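Exposed brick panel in a break room: seal it, leave it, or board over?

Forum: Interior Masonry and Finishes
Thread status: open

drybond_1934
Posted Tuesday, May 24, 2022

Looking for opinions on an interior brick section in a break room. Building is a former parts warehouse in Clallmont. The brick was uncovered when the old paneling came down and the rest of the wall was finished white around it, with a recessed border. Ceiling is white, with a vent unit and mixed lighting: one round fixture plus a fluorescent strip. No exterior exposure on the back of the wall as far as I can determine; the other side is a stairwell.

The issue is dusting. Mortar fines collect on the floor at the base of the wall and on the planter. I vacuum on Friday and there is a visible line again by the middle of the following week. The tenant wants it stopped before August, when the room gets new tables.

Options I have priced:

1. Penetrating sealer, two coats, brush applied.
2. Repoint the worst joints, then seal.
3. Fur out and board over. Tenant does not want this but will accept it.

Some of the bricks sit back from the face of the others. I do not know if that is original or the result of somebody chipping at them.

mortar_notes
Reply

How deep is the recess on those bricks? If they are set back evenly with clean edges, it is a pattern. If the faces are ragged, they have spalled, and you have a moisture question to answer before you put anything on the wall.

Also need the joint hardness. Drag a key along a bed joint with moderate pressure. If it cuts a groove, sealer alone will do very little for you.

drybond_1934
Reply

Key test cuts a groove in the lower courses. Upper courses are fine. Recess depth varies, I have not measured all of them. View of the wall from the table side:

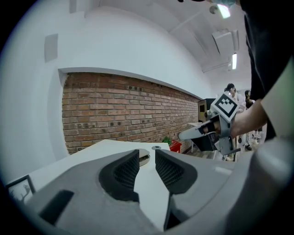
Reply 4: plillell_joe

I would leave the set-back bricks alone. They are darker than the rest and scattered, and in the old Plillell buildings I have worked on, that was simply how the mason used up the overburned stock. You will not match the color if you replace them.

The planter is what I would move. Red box, green plant, right by the foot of the wall. Watering puts moisture into the lowest courses, and those are the ones failing your key test.

drybond_1934
Reply

The planter has a liner. I checked it for leaks last month and found none.

plillell_joe
Reply

A liner does not help with overspill. Move it three feet out and see if the dust line changes over two weeks. It costs nothing.

ihor_s
Reply

Ihor Stetsiuk, Vasylenko Masonry. We do mostly interior repointing.

I disagree on the planter. One small plant does not soften several courses across the length of a wall. Soft mortar low down and sound mortar high up usually means either rising damp or a previous repair that stopped at the height of the old paneling. Get a moisture reading at floor level, one at waist height, and one near the top. Take them on the brick and again on the joint. If all of them are low and close together, you are looking at a bad old repair and you can proceed.

For the repair itself: rake the soft joints to twice their width, vacuum, mist, and repoint with a lime mix. Do not use a straight portland mix on old soft brick. Leave it four weeks before sealing.

mortar_notes
Reply

Agree with the lime mix. Four weeks is conservative for an interior wall with ventilation. I have sealed at two and had no complaint.

ihor_s
Reply

I have been called to walls that were sealed at two. The haze does not come off.

mortar_notes
Reply

Then the product was wrong. A breathable sealer does not haze over lime at two weeks if the room is dry. Film-forming is a different matter, and I would not put that on this wall at any age.

hallway_kate
Reply

Different question. What is the plan for the machine at the far end, the dark one with the tan top? If that is staying against the wall you need to get behind it, and whatever vents out the back of it should be taken into account. A warm cabinet against brick will dry that section faster than the rest, and you can get a visible edge in the sealer where it stood.

drybond_1934
Reply

It can be pulled out for the work. It goes back afterward. I had not considered the drying difference.

hallway_kate
Reply

Pull it out a few days before and leave it out until the second coat has cured. Also take down or cover anything framed. The deer picture by the table will collect raking dust under the glass, if it has glass. Raking gets everywhere. I ran plastic to the ceiling on a smaller job than this and still found grit in the light fixtures.

plillell_joe
Reply

Cover the ceiling vent too, and turn off whatever feeds it. If it is a return, you will be sending lime dust through the rest of the building.

drybond_1934
Reply

Moisture readings taken this morning with a pin meter. Floor level, waist height, and top of the brick are within one point of each other, all in the dry range. Same on the joints. I also found a change in mortar color at the height where the paneling used to end, which matches what Ihor described.

Revised plan: move the planter and the machine, rake and repoint the lower courses with lime, leave the darker bricks as they are, wait, seal with a breathable product. Drornura has one in stock at the local yard, item 2307. Has anyone used it indoors?

mortar_notes
Reply

Used it once. Low odor, slight darkening on red brick. Do a test patch behind the machine and let it dry fully before you judge the color.

ihor_s
Reply

The plan is fine. Wait the four weeks.

drybond_1934
Reply

Four weeks fits the August date, so I will wait. Test patch goes on behind the machine once the joints have cured.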